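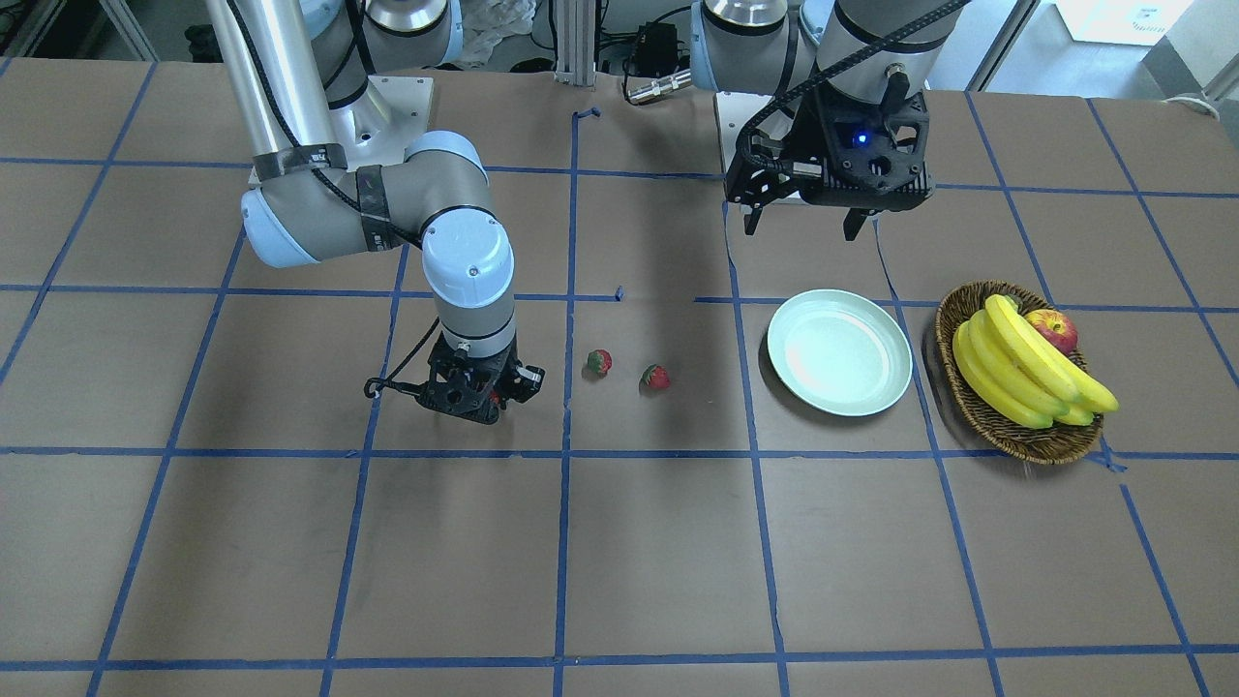 The arm that stopped reporting its grip

For most of July, the two-armed fruit sorting bench at Osei had a fault that did not show up in any log. The arms moved when they were told to. The grippers opened and closed. Every so often, though, the right gripper shut tighter than it had been asked to, and a strawberry was crushed.

"We thought it was the fruit," says the engineer who runs the bench. "Strawberries are soft and they vary a lot. You get a few bad ones and you blame the box they came in."

The engineer, who asked not to be named because the report is still being reviewed, has worked on the project for two years. The task is simple to describe. Fruit is set out on a table covered in brown paper and marked with a grid of blue tape. The arms pick up a piece and move it to a plate or a basket. The operator then changes the layout and starts the next run.

Bananas and apples gave no trouble. Both can take a firm grip, and that is part of why the fault lasted as long as it did. A gripper that closes too hard on an apple leaves nothing to see.

"If we had only used apples we might still be running it like that," the engineer says. "The first time I took it seriously was when it closed on nothing. It missed the berry, the fingers met, and they kept pushing. You could hear the motor."

The team stopped the bench that afternoon and went back through 500 recorded runs. In 8 of them the right gripper had gone past its force limit. The controller had flagged none of them. According to its own record, the grip force in every run was normal.

The cause was the cable. The software the team uses, a control package called Kusus, reads the force sensor in the gripper 100 times a second. When the wrist turned far enough in one direction, the cable pulled on its connector and the signal dropped for a moment. Kusus did not treat the missing reading as an error. It kept using the last number it had.

"So the gripper is closing, and the last number says there's no contact yet," the engineer explains. "It does what it's supposed to do, which is close some more. Then the signal comes back and everything looks fine again."

The longest gap the team found was 215 milliseconds. At the closing speed they were using, that was plenty of time to ruin a berry.

Was it plenty of time to hurt a person? The engineer takes a while to answer.

"A finger, yes. I wouldn't say a serious injury, these are small grippers. But people did reach in. You'd see a strawberry roll out of its square and you'd put a hand in and fix it while the arms were holding still. We all did it. The rule said pause first, and pausing takes a few seconds, so people didn't."

No one was hurt. The team reported the fault anyway, first to the lab's safety office and then to Zavholm, the company that maintains the arms. Zavholm sent a technician, who reproduced the dropout by hand by bending the cable near the connector with the power on and the arm locked.

The repair itself was cheap. The cable on the right gripper was replaced and given more slack, and a clamp now takes the strain before it reaches the connector. The left gripper never showed the problem, but it got the same clamp.

The software took longer. The team's version of Kusus now checks the age of each reading. If the number is too old, the gripper stops where it is and the run ends. The first setting was too strict and stopped the bench several times a morning – "very annoying, but I'd take that over the other thing," the engineer says – and it was loosened a little after a week of testing.

The working rules have changed too. Reaching over the tape while the arms are powered is no longer allowed, even to straighten a piece of fruit. A second bench at Kamen, built from the same parts, was shut down until its cables had been checked. One of them had a worn connector.

Asked what should have been caught earlier, the engineer points to the logs.

"We were looking at a flat line and reading it as a steady grip. A real sensor is noisy. It always moves a bit. When it doesn't move at all, something is wrong with it, and we had that on the screen for weeks."

The bench is running again, at a lower closing speed for now. The team plans to keep it there until the review is finished.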